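Neues aus der Softwaregruppe: Planer für zwei Arme auf Version 2

Mit dem Mai-Stand wechselt die zweiarmige Zelle in Kidthorpe auf die neue Fassung von Harasym. Der Planer behandelt beide Arme jetzt als ein gemeinsames System. Bis zur letzten Version lief die Planung pro Arm getrennt, und ein nachgeschalteter Prüfer hielt den zweiten Arm an, sobald sich die Hüllkörper der Handgelenke überschnitten. Bei weichen Objekten führte das regelmäßig zu Stillstand: Beide Greifer müssen dort dicht nebeneinander arbeiten, und die Hüllkörper waren dafür zu grob.

Nabil Matar hat die Kollisionsgeometrie ab dem Handgelenk neu aufgebaut. Die Greiferhalter sind nun als eigene konvexe Körper hinterlegt, der Mindestabstand zwischen ihnen ist pro Aufgabe einstellbar. Für den Rucksack stehen derzeit 6 mm in der Konfiguration. Die Kabel bleiben als Schläuche mit fester Dicke modelliert, ihr Durchhang wird nicht berechnet.

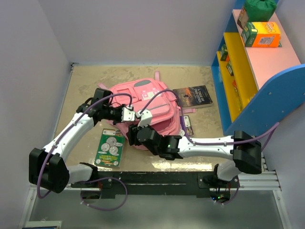

Beide Greifer am rosa Rucksack, rechts daneben ein Taschenbuch, dahinter das Regal.

Auf der Wahrnehmungsseite liefert Cavent weiterhin die Segmentierung. Neu ist eine Maske für verdeckte Bereiche: Was unter einem Greifer oder Handgelenk liegt, wird aus dem letzten freien Bild fortgeschrieben und mit sinkender Konfidenz versehen. Unter 70 Prozent fordert der Planer eine Ausweichbewegung an und wartet auf eine neue Aufnahme. Reflexionen auf der Tischplatte erzeugen nach wie vor falsche Kanten, vor allem an der Vorderkante. Issa Yammine testet dazu einen Filter, der noch nicht im Hauptzweig liegt.

Die mittlere Planungszeit für einen Doppelgriff liegt jetzt bei etwa 36 ms auf dem Zellenrechner. Ausreißer entstehen vor allem dann, wenn ein Unterarm quer über den Tisch reicht und der andere Arm seine Ellbogenstellung wechseln muss.

Wer eigene Aufgabenbeschreibungen pflegt, muss das Feld für den Mindestabstand ergänzen. Fehlt es, bricht Harasym beim Laden mit einer Fehlermeldung ab; einen Standardwert gibt es absichtlich nicht. Alte Aufzeichnungen lassen sich in Drunduvach weiter abspielen, die neuen Hüllkörper werden dort aber erst nach einem Neuimport des Zellenmodells angezeigt. Fehlerberichte bitte mit Protokoll und Konfigurationsdatei an Nabil Matar.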